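March
By Impi Leinonen, for Lunow Comics

ALLUDEX RETURNS, AND ITS PUBLISHER WOULD LIKE YOU TO KEEP YOUR EXPECTATIONS IN CHECK

Lunow Comics will publish a new six-issue run of Alludex, the masked-auditor series that stopped mid-story at issue 8. Readers have been promised an ending before. Two earlier relaunches were announced and neither reached the printer, so this one is being announced with all six scripts finished and the first 2 issues drawn.

The new run picks up with Lo, the series' reluctant lead, working nights for the Zurivance crime family and telling herself it's research. Whether she believes it is left open. The old issues leaned hard on a secret twin, and the twin has been dropped.

"I don't trust revivals," said writer Impi Leinonen. "Most of them are a favourite character standing about in a new costume. I said no for years, and I'd have kept saying no if the Zurivance story hadn't bothered me so much."

There will be no variant covers, no numbered foil edition and no crossover. 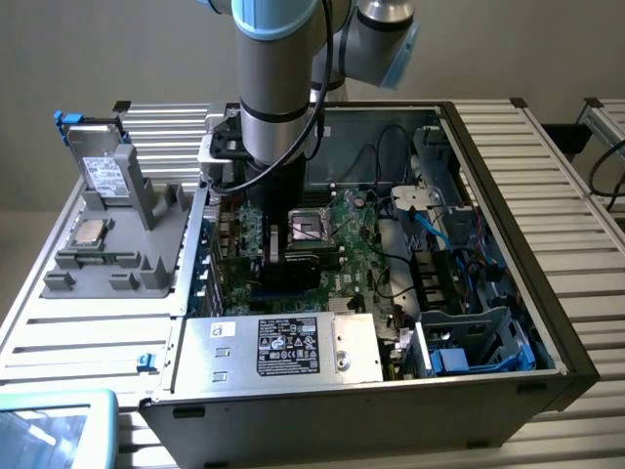 A 164-page paperback collecting the original eight issues will be in shops ahead of the first new chapter, with the colouring errors in issue 6 corrected. The letters pages haven't been included. Retailers who were burned by the last solicitation can return unsold copies of the opening issue at full credit.

Film rights have not been sold, whatever the forums say.

Contact: Lunow Comics press desk | © Lunow Comics | Back to top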